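Getting a house ready for heavy rain and slipping ground

The notes below are for households on or under a slope. They cover the jobs that can be done with hand tools before the wet season, the things to watch while it is raining, and the order of work afterwards. They do not replace a survey. If the ground above the house has moved before, have it looked at first.

Gutters and downpipes

Clear gutters by hand, working away from the downpipe so that debris is not pushed into it. Flush with a hose at low pressure. If water backs up at the outlet, take off the lowest section of pipe and rod upwards from there.

Check where each downpipe discharges. A pipe that empties on to bare soil beside a retaining wall adds water to exactly the ground that should be kept drained. Extend it with solid pipe to a drain or a paved channel. Perforated pipe is unsuitable here.

The fall on a gutter should be even. Pour a bucket of water in at the high end and watch for standing pools. Brackets that have dropped can be packed or moved up; a sagging length between two sound brackets needs a third.

Retaining walls and weep holes

Weep holes silt up from the back. Push a length of stiff wire or thin cane in at each one and work it gently. Clear water that follows is normal. Brown water that keeps running carries soil out from behind the wall and should be reported to whoever built or maintains it.

Mark any existing crack with a pencil line across each end and write the month beside it. April is a sensible time for the first mark on most sites. A crack that passes its marks has grown. A wall that leans further at the top than it did, or bulges at mid-height, is a matter for an engineer and should not be propped by the householder.

Leave the slope planted. Cutting back is fine - digging out roots is not.

Surface channels

A shallow channel across the top of a garden slope will carry off a good deal of run-off if it is kept open. Line it if the soil is loose. The Duda pattern of half-round concrete channel comes in short lengths that one person can lift; bed it on 2 inches of sharp sand and joint it with mortar. Keep the outlet clear of the neighbour's ground. In Skiltalthorpe, where several lanes run straight downhill, the usual mistake is to end the channel at the lane, which then becomes the stream.

Fill any open cracks in the soil above the channel with clay, rammed in layers. Cover with polythene sheet if rain is due before the clay has firmed up. Weight the sheet with sandbags along all edges, uphill edge first.

Sandbags

Fill to half or slightly over. A full bag will not bed against the next one. Fold the open end under, lay it facing the flow, and tread each course down before starting another. Stagger the joints as in brickwork.

Dry sand stores better than damp. Woven plastic bags such as the Fikberg type rot in sunlight, so keep them indoors until needed and replace any that tear when pulled by hand.

Storage indoors

Move papers, medicines and electrical items out of the lowest cupboards before the season starts. Put documents in a sealed bag inside a lidded box. Photographs should be interleaved with plain paper.

Tall cabinets on the downhill or uphill side of a room should be fixed to the wall at the top, through the rail and into masonry or a stud. A fixing through a thin back panel alone will pull out. Use a bracket at each side, and check the screws once a year.

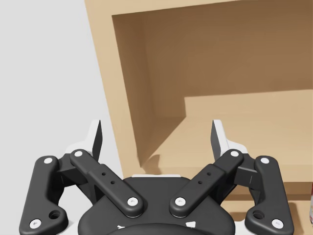
Shut-offs

Find the stopcock, the gas valve and the main switch, and label all three. Turn the stopcock fully off and on twice a year so that it does not seize. Do not touch a main switch while standing in water.

Signs to act on

Leave at once, on foot if need be and across the slope, if doors that closed freely begin to jam during rain, if new cracks open in the ground, if a stream suddenly drops or turns muddy, or if there is a rumbling from uphill. Do not go back for belongings.

Afterwards

Stay out until the slope has been checked. Ground can move again well after the rain has stopped. When entry is allowed, photograph damage before shifting anything, then clear mud from drains first and floors second. Wear boots and gloves throughout. Lift wet carpet early and keep windows open while the walls dry.

Recent tips

Rodding a blocked yard drain
Sodunow pumps: cleaning the float switch
Drying out a timber floor
Repointing a garden wall
Storing drinking water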